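**Outdoor sub box or keep it in the garage?**

**tineke_v:** Running power to the shed this July. The trench is 20 meters. Claeys quoted 1,403 for the whole job with the box on the outside wall. My neighbor says that's asking for trouble and it should go in the garage. Opinions?

**pverbeke:** Garage. Hinged covers get brittle after a few summers in the sun. I replaced two on my mother's place.

**zirnside_henk:** Disagree. If the shed trips, you don't want to walk back to the house in the rain. Put it on the north wall under the eave. Mine has been there 13 years.

Same general style as what I mean, tinted cover and knockouts along the bottom:
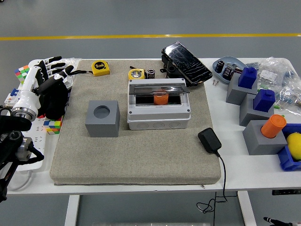
*Gray box with the cover up.*

Bring the cable in from below, never the top.

**pverbeke:** North wall is fine if she has one. Not everybody does.

**tineke_v:** North side is the hedge, so there's maybe a foot of space. East wall is free.

**anouk.a:** East is OK. I'd worry more about the quote. Does it include the digging? Ours didn't and the final bill was 2,387.

**tineke_v:** It says "groundwork by client." So no.

**zirnside_henk:** Then get a second quote before you pick a wall.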